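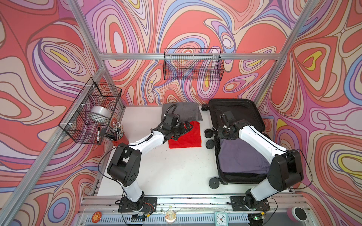 Replacement wheels for a hard-shell case: worth doing or a con?
Posted in Luggage and packing

dayana_a
My cabin case is a Namholm, the plain black one, and one of its wheels has gone flat on one side, so it thumps along the pavement like a pram with a stone in it. A set of Taluton replacement wheels costs 40 francs with postage. The shop page says "fits most hard-shell cases", and in my experience that means it fits theirs. Look at the four loose black wheels standing by the open case, next to the folded red T-shirt, and tell me how you'd know from looking at them whether they'd go on anything. I can't. Has anyone here fitted a set and still been happy after a few trips? I don't want to hear from people who fitted them last night.

roswitha_f
I fitted Talutons to my old case in February and it's still rolling. Measure the wheel across and measure the axle. If both match, they fit. There isn't much more to it.

hammerli_emil
There's a fair bit more to it. On a lot of cases the axle is riveted in and you have to saw it through with a junior hacksaw while somebody holds the case still. Then you drill, or you find the new bolt is a hair too thick and you drill anyway. I did two wheels and gave up. The case went to the tip with two good wheels on it.

roswitha_f
Mine had rivets as well. Took me an evening. Put tape over the shell before you saw and you won't scratch it.

hammerli_emil
An evening for a case you could replace in the sales. What do you reckon your evening is worth?

roswitha_f
Less than a new case, evidently.

dayana_a
Can we keep to whether they last? Roswitha, how far has yours gone since February? Cobbles, or airport floors?

roswitha_f
Airport floors, mostly. One weekend on cobbles. The left one squeaks now but it turns.

dayana_a
So it squeaks after one weekend of cobbles. Noted.

oiling_c
I'd be more bothered about the housing than the wheel. People change the wheel, and six months on the plastic round it cracks, because that was the part going all along. Push the wheel sideways with your thumb. If the whole corner moves, keep your 40 francs.

dayana_a
Just tried it. The corner moves a bit. How much is a bit?

oiling_c
If you can see a gap open up, that's too much.

mirjam_ob
Different view from me, and I know I'll get shouted at. I stopped mending and bought the Zirach in white. It was 355 francs and they promise up to 3 years on the wheels. I'd had enough of sawing.

hammerli_emil
355 for a suitcase! And have you read what the promise covers? The last one I read left out "normal wear". What else does a wheel do?

mirjam_ob
I've read it. It says wear is covered if you've kept the receipt and the case hasn't been checked in "without a protective cover". So yes, I did laugh a bit at that.

roswitha_f
Who puts a cover on a suitcase? The case IS the cover.

dayana_a
White, though? My sister had a pale one and it came off the belt in Lisbon looking as if it had been kicked there. How does yours clean up?

mirjam_ob
Washing-up liquid and a soft cloth for most of it. The black streaks need one of those white sponges, and I think the sponge takes the shine off. I do it with the case flat on its back on the table, the broad side up, so I'm not chasing it round the kitchen.

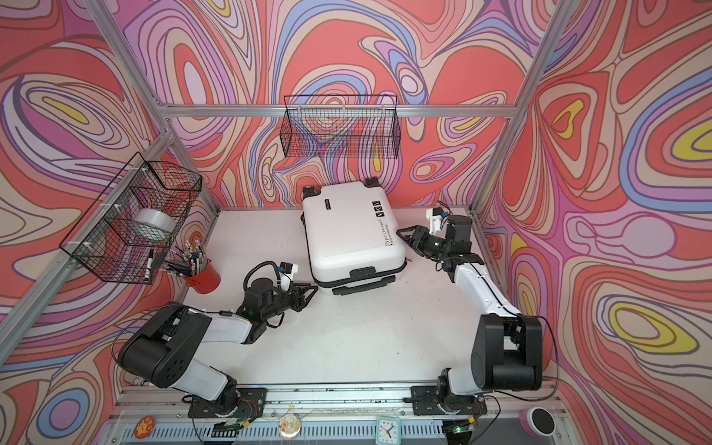
What to check before paying for wheels (pulled together from the replies)

oiling_c
Dayana asked me by message to put this in one place, so:

Wheel across, in millimetres, measured on a wheel that isn't worn.
Axle thickness. Take it from the metal and ignore what the shop page says.
Screws or rivets. Unzip the lining and look.
Movement in the corner when you push with your thumb.
Whether the shop takes back an opened packet. Taluton didn't when I asked.

hammerli_emil
Add the price of a decent drill bit. They always leave that off.

roswitha_f
He's right about the drill bit, annoyingly.

mirjam_ob
There's a repair counter at Zürcher, behind the umbrellas. They quoted me 2 weeks and wouldn't give a price until they'd seen it. I walked out, but they might be fine.

dayana_a
No price without seeing it usually means a high price once they have. I'll take the case in anyway, as looking is free. If it's over 40 I'll order the wheels and borrow a hacksaw. Emil, have you still got yours?

hammerli_emil
I have. You can keep it.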